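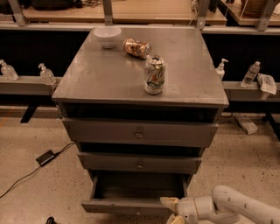 Genen Household Studies invites residents of the Kasgate area to take part in a paid study of everyday tidying. The study concerns small storage furniture and the things people leave on top of it: dishes, empty cans, mail, keys. Participants work at a three-drawer cabinet painted gray, with small round knobs and an overhanging top, and decide what should be put away, what should be thrown out and what may stay where it is. A typical starting arrangement is a white bowl and two dented drink cans on the top, with the bottom drawer open and empty. No special skill is required, and there are no right or wrong choices.

Background

The present call continues a mail survey of 367 households, in which respondents were asked where they keep items used every day. Many reported that a low cabinet near the door or beside the kitchen had become a place for setting things down, while the drawers beneath it were seldom opened. The in-person sessions will examine this habit more closely -- in particular, whether a drawer already standing open changes what people do with the objects above it.

What participation involves

Each participant attends 2 sessions at the Stanley Building, Room 2. Sessions include a short written questionnaire, a series of tidying tasks and a closing interview. Tasks involve bending to reach the lowest drawer. Participants may sit down between tasks and may withdraw at any time without giving a reason.

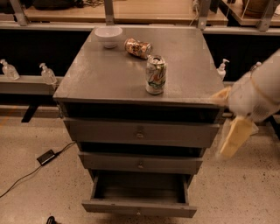
Cabinet with bottom drawer open, Stanley Building.

Who may apply

Applicants must be 18 years of age or older, live in a household where they do at least part of the daily tidying, and be able to read and speak English. Persons employed in furniture design or retail are not eligible for this call. Members of the same household may apply, but will be scheduled separately.

Compensation

Participants receive a fixed payment after the final session. Local bus fare is reimbursed on presentation of a receipt. The El-Sayed Fund has provided $3,000 toward travel and child care costs, and applicants who need this support should say so when applying.

How to apply

Application forms are available at the front desk of the Stanley Building and at the Kasgate public library. Completed forms must be returned to the front desk by the end of January. Please state whether morning or afternoon sessions are preferred. Applicants will be notified by mail -- please do not come to the study room without an appointment.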